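Jonda Living Lightly: your questions answered

What is Jonda?
Jonda is a yearly challenge for anyone who wants to live a bit more lightly on the planet. It runs through September, and you choose your own pledges: food, travel, clothes, water, energy or a mixture of the lot. We started in Famport with one street and a shared notice board, and last year 284 households joined in, which still makes us grin!

Do I have to do everything?
Goodness, no. Pick one pledge and enjoy it. Plenty of people begin with meat-free lunches or walking the school run, then find they fancy adding something else halfway through the month. You can swap pledges whenever you like.

What does the clothes pledge involve?
You buy nothing new to wear for the month and look after what you already own. 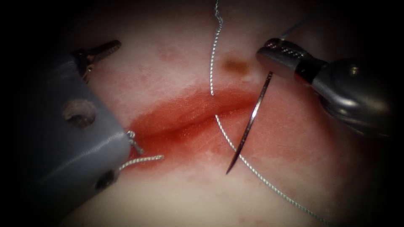
Mending is the bit people worry about most, and it's the bit they end up loving. Our beginners' sheet covers buttons, hems and small tears, and you only need a needle, some thread and a decent lamp. Look at the shape of the tear before you start. Many are like the red slit here, widest towards one end and tapering away at the other, and with those we suggest sewing from the narrow end so the edges come together gently. Between us we kept 3,936 items in use last September, from socks to a wedding suit.

How much time will it take?
Roughly 30 minutes a week for most pledges. Growing your own salad takes longer at first, but once the seeds are in it's mostly watering and peering hopefully at the pots.

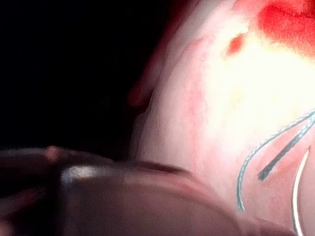

If you're short of time, try the energy pledge. You turn the heating down a notch, wash at a cooler setting and take a meter reading at the beginning and end of the month. We'll happily help you compare the two.

Can children join in?
Yes please! Osura is our junior version, with a wall chart, stickers and a bug hunt. Schools can ask for a class pack, and teachers are welcome to change it to suit their pupils. 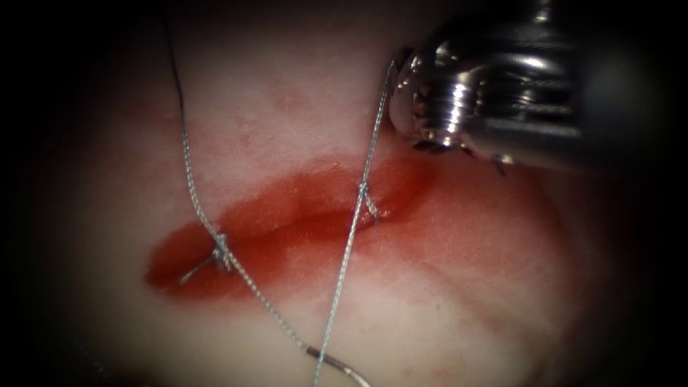

Does it cost anything?
Joining is free. The printed handbook is £2 if you'd like a paper copy, and it can also be read online for nothing.

How does this fit with the global goals?
Every pledge is matched to one of the Sustainable Development Goals, and you'll find the matching symbol beside it in the handbook. The clothes and food pledges mostly sit under responsible consumption and production, while the travel one links to sustainable cities.
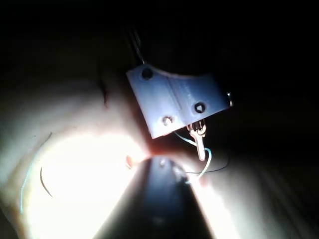 Some groups like to choose a single goal and build their whole month on it. Mfaume, our sister group up the coast, picked clean water and spent their September fixing drips and fitting water butts. They had a brilliant time.

I've got an idea for a new pledge. Who do I tell?
Ehab Benmoussa looks after the pledge list and loves hearing suggestions. Leave him a note through the contact page, with a line or two on how people could keep track of it at home.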